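Counting the Absent: How One School District Learned to Read Its Sick Days

The number that started the project was 298. It was the count of student absences logged as "ill" in the Clurkwood school district during a single week in April, and it reached the county health office nine days after the week had ended. By then the stomach virus behind most of those absences had moved through both elementary schools and into the middle school.

Vesna Omerović, the epidemiologist who covers Clurkwood for the county, had the figures in a spreadsheet attachment with no grade levels and no symptoms. "I could tell that children had been sick," she says. "I could not tell you with what, or in which rooms. For outbreak control that is close to having no data."

School absence is one of the older signals in public health. It is cheap, it is collected every day, and it covers nearly every child of a given age in a town. It is also noisy. Absence rises before holidays, after storms and on the morning of a large exam. A raw total mixes influenza with dental visits and family travel, and a surveillance system built on raw totals will raise false alarms until the people receiving them stop reading.

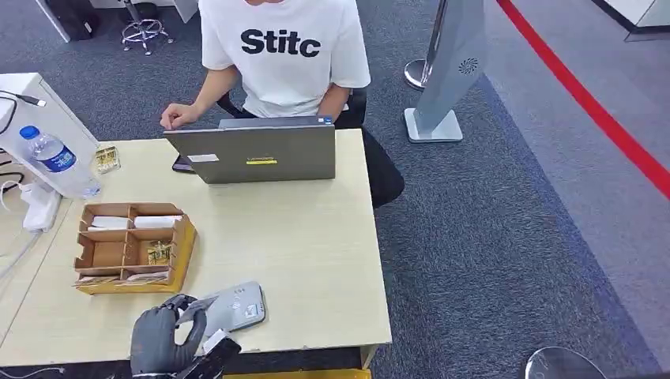 At the desk, laptop open.

The system now in use in Clurkwood is called Hestum. It takes the attendance record each school already keeps and adds one field, a symptom group, which the front office fills in when a parent calls. The groups are broad on purpose: fever with cough, vomiting or diarrhea, rash, and other. Office staff are not asked to diagnose anything. They write down what the parent reports, and a call where the parent gives no symptom is stored as "other" with a flag.

Each morning at 10:30 the counts are compared with a baseline for the same school and the same part of the year. The comparison runs separately for each grade. An alert goes out when a symptom group stays above its upper limit for 2 school days in a row. A single high day is recorded but produces no message.

The two-day rule was argued over. A shorter rule finds outbreaks sooner, and for norovirus, where the incubation period is usually between 12 and 48 hours, a day matters. Omerović tested both versions against old attendance files and chose the slower one. The one-day rule flagged too many ordinary fluctuations in small grades, where a handful of siblings with colds can double the count.
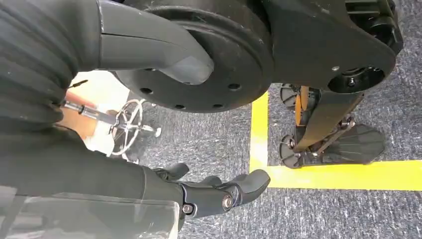

Does an alert mean that a school will close?
An alert starts a phone call between the county and the school nurse. Closure is a separate decision made by the superintendent with advice from the health office, and most alerts lead only to extra cleaning and a letter home.

The nurse's part begins after that call. At Stevens Elementary, the larger of the two, the nurse checks which classrooms the absent children share, whether any staff are out with the same symptoms, and whether there was a common meal or event. If vomiting is the main complaint, the custodial crew switches to a chlorine-based disinfectant, as alcohol hand gel and many general cleaners do poorly against norovirus. Children stay home until 48 hours after their last symptoms.

Testing is limited. The county will pay for stool or respiratory samples from 3 children per cluster, which is enough in most cases to name the cause. Parents must consent, and samples go to the regional laboratory at Flosar, where results take 2 days.
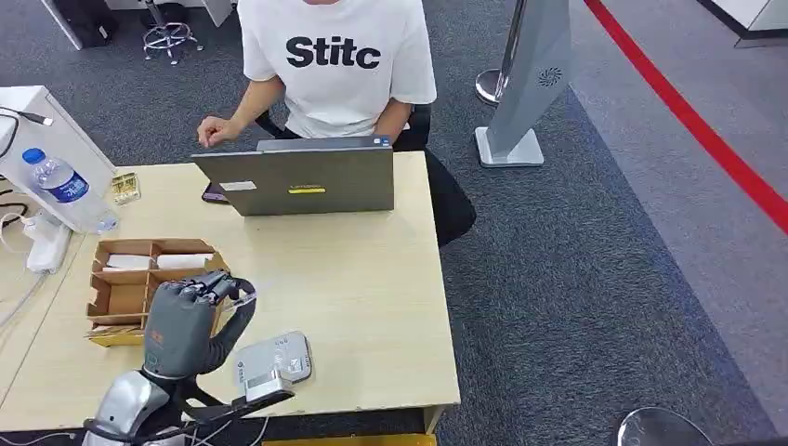

Who can see a child's symptom record?
Access is limited to the school nurse and the office staff who enter it. The county receives counts by grade, and any count small enough to point to one child is merged with the grade next to it.

Privacy rules shaped much of the design. Student records and medical records fall under different laws, and the district's lawyers wanted a written agreement for every column that left the building. Names never do. Home addresses were proposed for mapping and then dropped.

The weak point remains the phone call. Some parents report by text message or not at all, and a child marked absent without a reason adds nothing to a symptom group. The middle school has the most unexplained absences and so the least reliable baseline. Its limits have been set wider for now - a compromise that makes a small outbreak there easier to miss.
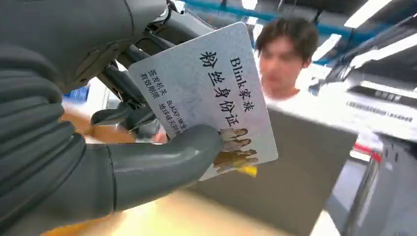
A white card, held at an angle.

Omerović plans to add staff absences next, using the same four groups. Adults in a school are fewer but they tend to report symptoms more fully, and a cluster among kitchen workers would be worth knowing about the same morning. The payroll system that holds those records was not built to share them, and the district is still waiting for a price on the connection.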